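夹爪选美

纳西尔的办公室里有一只抽屉，专门收留退役的夹爪。里面的每一只都曾在某份产品手册上“适应各类物体”。

奥马尔·纳西尔（Omar Nseir）在Rawashdeh实验室管采购，今年要替双臂平台选一款两指夹爪。入围的有两家：Lutier报价3422美元，Plavik报价3000美元。差价422美元，为此开的会已经开到第5次，茶水费另计。

测试由达拉尔·巴塔伊奈（Dalal Bataineh）主持。她不用厂家寄来的标准方块，理由是方块谁都会抓。她的清单上有26项任务，多半是家里随手能碰上的麻烦：拿盘子，拾眼镜，捏起一团纸巾，还有按按钮。Lutier的销售看完清单，问能不能把眼镜换成“形状更友好的物品”。她回信只有一个字：不。
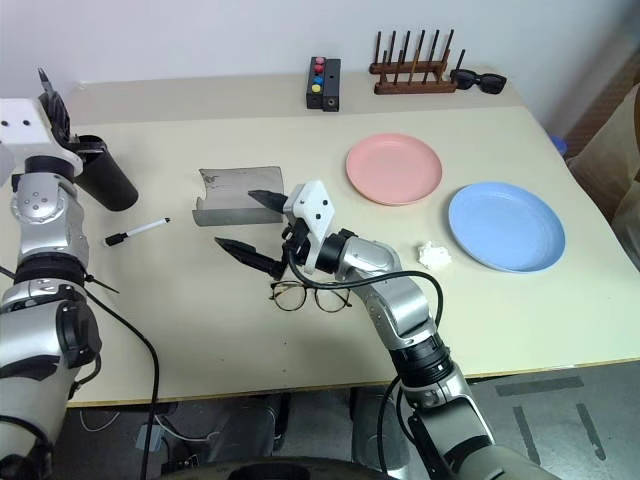

眼镜这一关

圆框玳瑁纹眼镜平躺在桌上，细细的镜框没给手指留多少余地。张开的黑色手指要下到多低，是整场测试里吵得最久的问题。低一点会蹭桌面，高一点就只能抓空气，而抓空气这一项，两家的表现都无可挑剔。

那块弯成浅槽的灰色金属片，巴塔伊奈也舍不得撤。满身的划痕和黑印，卖相欠佳，她倒觉得比样品间里的东西诚恳。至于纸巾，力控工程师艾曼·斯马迪（Ayman Smadi）认为应当另设奖项，因为夹得太紧和没夹住，在电流曲线上看着差不多。

Plavik的手指软，拿盘子时从容，碰上金属片便开始谦让。Lutier的力气大，控制器菜单也大，调一次夹持力要翻五层。斯马迪把路径抄在便笺上，贴到了显示器边框。

纳西尔最后两家各订了一只，左臂一只，右臂一只。采购单上的理由写的是“便于长期对比”。抽屉他已经提前腾出了一格。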